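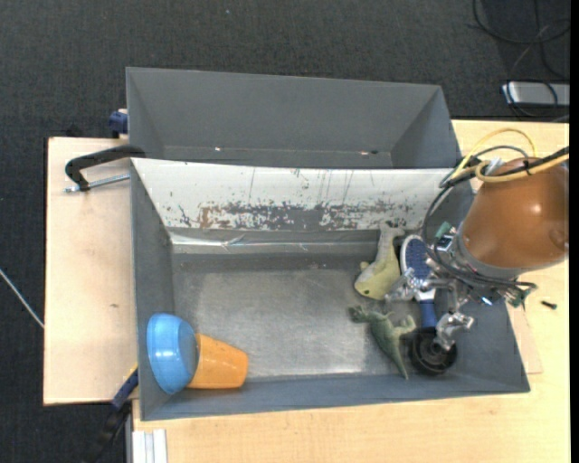 2 min read

Bloxham tightens rules on mixed metal at transfer station

Bloxham will change how it accepts mixed scrap metal at its Cullunik Road transfer station, under a revised schedule published in August 2026. Loads must be separated into ferrous and nonferrous material before they reach the scale. Unsorted loads will still be taken, but at a handling charge of $33 per ton.

The change follows an audit in April that sampled 693 loads. Of those, 62 percent contained enough stray material — mostly plastic fittings, insulated wire and treated lumber — to be downgraded by the buyer. Downgraded metal sells for less and is often held in the yard until a second buyer can be found.

"The price difference is set by contract, and we have no room to argue it load by load," said Ita Quinlan, who manages solid waste for the town.

Small household drop-offs are exempt up to four loads per year. Appliances containing refrigerant remain under the existing permit and need a signed recovery form.

Renji Ueda, operations lead at the hauler Barkov, said commercial customers would get new container labels before the charge applies. Barkov's contract with the town does not change.

Written comments on the schedule can be left at the scale house or mailed to the public works office.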